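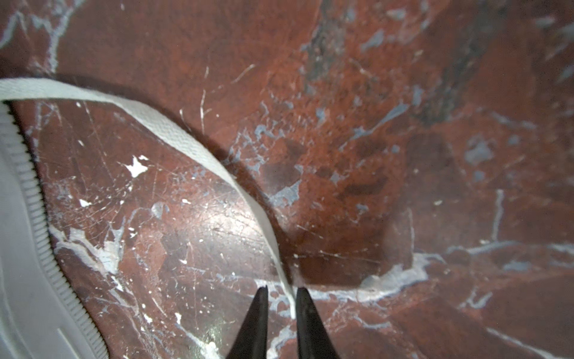
A fabric strap end and the gripper fingers, close to a worn surface.

The lacing cell at Rinska is two arms bolted to one rail, and the technician who looks after it spends more time on the rail than on the arms. She took the job over in March from the integrator, Isaksson, and agreed to talk about it as long as we kept her name out.

"People ask about the software first," she said. "I start every shift with a hex key."

Her round begins at the mounting plates. Each arm has a black plate at its foot, and she checks the bolts for movement before anything is powered. Then she runs a hand along the hoses. The ribbed sleeves bend every time an arm folds back, and they wear at the wrist end first.

"You want slack, but you don't want it sagging into the work," she said. "If a cable hangs low it'll catch a lace sooner or later. I cut the ties off and redo them. It takes nine minutes an arm if I have the right size ties on me."
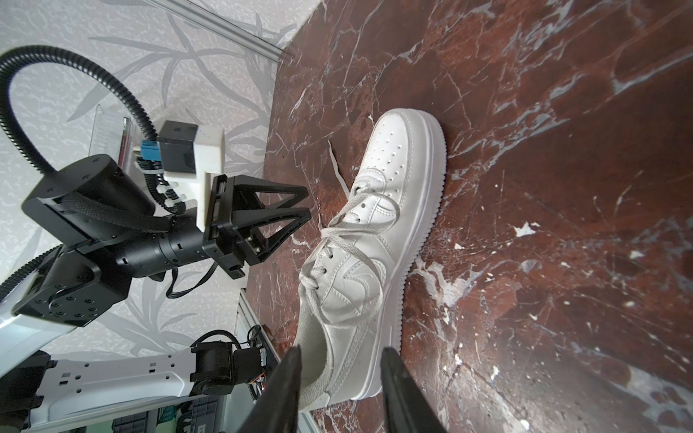 One arm at the laces, viewed from the other arm's wrist.

Each wrist carries its own small camera, and those are what she gets called about most. A connector works itself partly loose, the picture drops out for a moment, and the cell stops. She used to swap the camera. Now she reseats the plug, ties the cable back to the bracket and moves the wrist through its full range while watching the feed.

"I threw out two good cameras before I learned that," she said.

After any work on a wrist she checks where the fingertips meet. She closes them on a strip of paper and pulls. If it slides out on one side, the fingers are not parallel and the screws come out again. A flat lace is thin, she said, and small errors show up quickly.
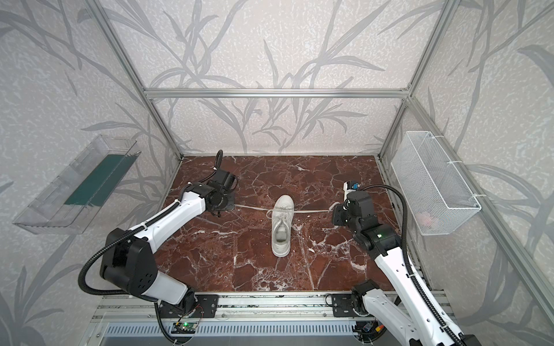
TRASTHAM, March

With a lace end in each gripper, the arms have to agree on where they are. That makes the pull between them her main test. She has them hold the lace out to both sides, low over the floor, and looks for a line that stays straight.

"If one arm is off by a little, you see it in the lace before you see it in the log," she said. "I've got 2,039 pulls in the log since the last calibration. I go by the lace."

She recalibrates every 90 hours of running. The manual from Warnwood, which supplied the rail and frame, says nothing on the subject, so she picked the number herself after some bad weeks at longer intervals.

The floor gives her trouble too. It is dark red with white veins, and it shines. She tilts the lamps when the glare gets into a wrist camera, and she wipes the surface before every run.

"A white lace on a white vein is hard for anybody," she said.
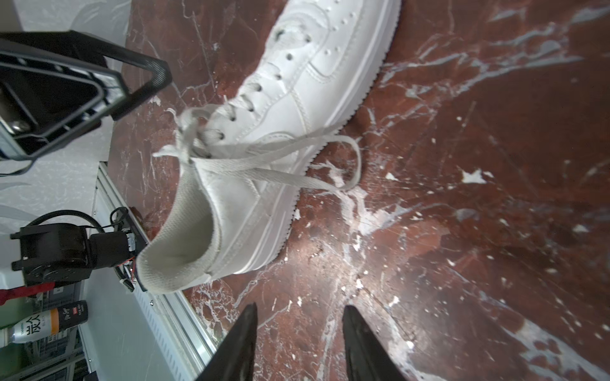 Sneaker on its side, laces loose, gripper fingers open below the heel.

Her spares fit in one drawer: fingers, screws, a bag of 50 cable ties, two connectors. She would like a second wrist assembly, already wired, so a repair could be done on the bench while the cell keeps going. She has asked for it twice.

Asked what she would tell someone setting up a similar cell, she thought about it and went back to the cables. "Label both ends," she said. "I didn't on the left arm, and I still have to trace them by hand."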